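How to weigh a liquid in a beaker on a digital scale (and when to distrust the number)

Most guides to weighing liquids tell you to press the zero button and pour. I have followed that advice and got three different answers for the same cup of water. The button is fine. The trouble is everything around it: the table, the glass, the cord, the person leaning on the counter. So this page is slow, and a little fussy, and assumes the scale is lying until it shows otherwise.

I wrote the first version for people mixing dye at the Humdale workshop. It has since been passed around to soap makers and at least one person who brews vinegar. The steps hold for all of them.

What you need

A digital scale with a flat pan. A small clear beaker with a spout. A cloth for the table. Something of known weight to check against. Water. A notepad, because you will not remember the number, whatever you think now.

You don't need an expensive scale. Sellers love to print a lot of decimal places on the box, and I have never found that the extra ones meant much on an ordinary table. If the last digit won't sit still, you don't own that digit.

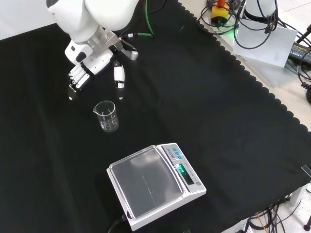

Beaker and scale on the black cloth, display lit.

Step 1. Sort out the table

Push down on each corner. If the table rocks, fold some card under the short leg or find a different table. Then lay the cloth and pull it flat. A wrinkle under one foot of the scale tilts it, and a tilted scale reads light.

Some people say never to use a cloth at all. Yhon Arboleda, who ran the dye bench before me, was firmly in that camp and would weigh only on bare stone. I tried it both ways with the same weight and could not see a difference, provided the cloth was thin and pulled tight. Thick felt is another story. If you use felt, put a tile on it and the scale on the tile.

I like dark cloth for one plain reason, that clear glass and white powder both show up against it. Drips of water show up less well, so run a hand over it before you set anything down.

Step 2. Place the scale and leave it alone

Set the scale where you can read the display without leaning over the pan. Your breath moves the last digit. So does a fan, an open window, or a heating vent you forgot you had.

Turn it on and wait five minutes. The manual for mine says it is ready at once. I don't believe it. I have watched the reading drift upward from a cold start with nothing on the pan, and then settle.

Step 3. Check the scale against something you trust

People skip this step and then argue about their recipe. Use a proper check weight if you can borrow one. Mine is 260 grams, an odd size, bought secondhand from a jeweler in Montoya. Put it in the middle of the pan, read, take it off, and see that the display returns to zero. Then do it again near each corner.

If the corners disagree with the middle by more than a gram or so, check the feet first and the cloth second. If neither helps, use only the middle and be strict about it.

Coins work in a pinch but I would not settle a dispute with them.
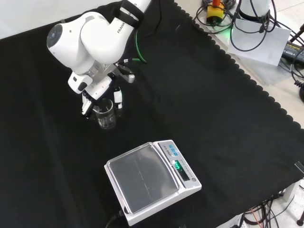 Cords cause more bad readings than dead batteries do, in my experience. A stiff one can push against the housing each time somebody bumps the table, and one that crosses the pan will add weight or take it away depending on its mood. On this scale the black cord leaves at the lower left, well away from the buttons, and heads for the near side of the table, so there is no excuse for it ever touching the pan. The control marked ZERO is over on the panel side with the display. Press it gently. If you jab at it, wait for the number to settle and press it again -- otherwise you may have zeroed the scale with your own finger in the sum.

Step 4. Look at the beaker

Hold it to the light. Dry the outside, including the bottom, and then dry the inside even if you only rinsed it. A thin film of water in a small beaker can easily be a gram.

Next, forget the printed lines. Those marks are there to tell you how much you have, more or less. I have poured to the same line in two beakers that looked like twins and the scale did not agree that they were twins. If the recipe is by weight, go by weight.

The spout is worth caring about, though. A good one sends the stream where you point it. A bad one lets it run back down the outside of the glass, where it gets weighed along with the rest and never makes it into the pot. Test the pour over a sink first. 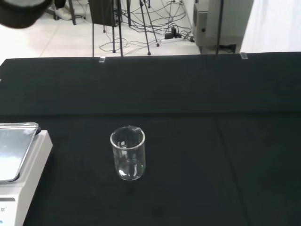

Step 5. Weigh the empty beaker and write it down

Put the beaker in the middle of the pan, spout facing away from the display. Wait for the reading to stop. Write it down, even if you plan to zero it out in the next step.

Why bother? Scales switch themselves off. Mine does it at the worst possible point, halfway through a pour, and when it comes back it has forgotten everything. With the empty weight on paper you can subtract and carry on. Without it you are starting over.

Step 6. Zero, then pour

Press ZERO with the beaker on the pan. The display should show zero and stay there while you count to eight. If it creeps, something is touching something.

Pour in a thin stream down the inside wall. Stop short of your target and let the reading catch up, then finish with a dropper. Crisanto Cabanatuan tried to convince me that a steady hand makes the dropper pointless. His Endia blue batches came out a shade different every time, so I kept the dropper.

Know the limit of your scale too. If yours stops at 1,000 grams, that includes the glass, whether or not you zeroed it.

Step 7. Lift it off and check the sum

Take the full beaker off, straight up, without dragging it across the pan. The display should now show the weight of the empty beaker as a minus number. Compare it with what you wrote in step 5. If the two match, I will believe your reading. If they don't, look for a splash on the pan before you blame the electronics.

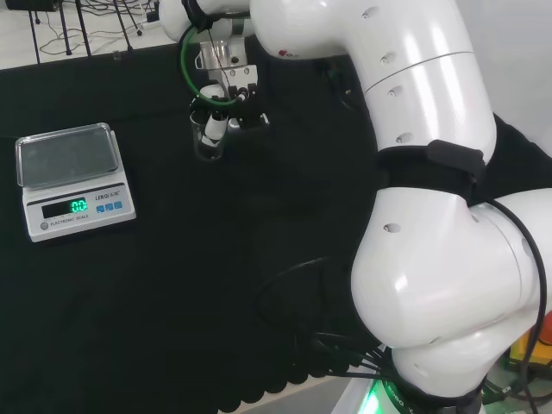

If the number still looks wrong

Reading climbs on its own: draft, or a scale that hasn't warmed up. Give it more time.

Reading drops on its own: you are probably weighing alcohol or something else that evaporates. Cover the beaker and include the cover in the empty weight.

Different answer each time: go back to the table. I know you checked it. Check it again with the scale on it.

Off by the same amount every time: run the calibration, if your model has one. The Vekusari recipe sheets tell you to do this every morning, which seems excessive to me. I do it after the scale has been moved and otherwise let it be.

Wipe the pan with a damp cloth when you finish, never a soaked one, and don't store anything on top of it. A beaker left on the pan overnight won't ruin a scale, but I have seen stacks of jars left there for a month, and that scale never came back to zero properly.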